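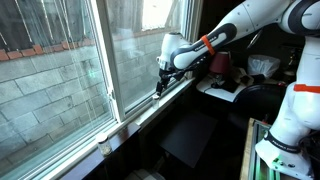

Windowsill, small glass jar with the silver lid, gripper just above it.

2026-03-21

Display firmware, continued. Still on the Telholm panels, still flickering.

Summary for anyone who skipped the February pages: the Dorkham laptop drives one Telholm external display perfectly. Attach a second through the Etitz dock and the second one blinks off for a moment, comes back, and acts like nothing happened. The vendor's release notes for the new dock firmware say "improved stability in multi-display setups." I have now read that sentence in four consecutive releases, so it must be extremely improved.

Set up this morning:
- dock on the new firmware, laptop on the current OS build, no betas
- both panels at native resolution, 100 percent scaling
- logging script on, screen saver off, notifications off (mine too)

Run 1, old cables. 31 blinks before lunch. All on the second panel, none on the first. Swapped the panels and the blinks stayed with the port, so I can stop blaming the left one. I had been quite rude about it.

Run 2, new cables, same length. 35 blinks. Slightly worse, for more money. I am not reading anything into a gap of four, but I would like the cable budget back.

Run 3, new cables, refresh rate on the second panel dropped one step. 7 blinks in the same stretch of time. First number all month that looks like it means something. Bandwidth negotiation was the guess on the Pawłowska wiki page back in February, and I wrote "unlikely" next to it in pen. Leaving the pen where it is.

Run 4 was meant to repeat run 3 but the laptop decided to install an update and restart partway through. Log is useless after that point. I had deferred updates. I have a screenshot of having deferred updates. Discarded the run.

Side finding: the log timestamps drift if the lid is closed, because the script naps along with everything else. Any closed-lid numbers from February should be treated as decoration. I'll mark them in the shared sheet.

Still to do
- repeat run 3 twice, lid open, network cable out
- try the rate drop on the first panel only, see if the second one cares
- roll the dock back one firmware version, if the Etitz tool will permit such a thing (last time it offered me "Update" and "Remind me to update")
- ask whoever has the spare Telholm power brick to put it back in the drawer

Leaving both panels on overnight with the logger going. Please don't unplug the dock to charge a phone.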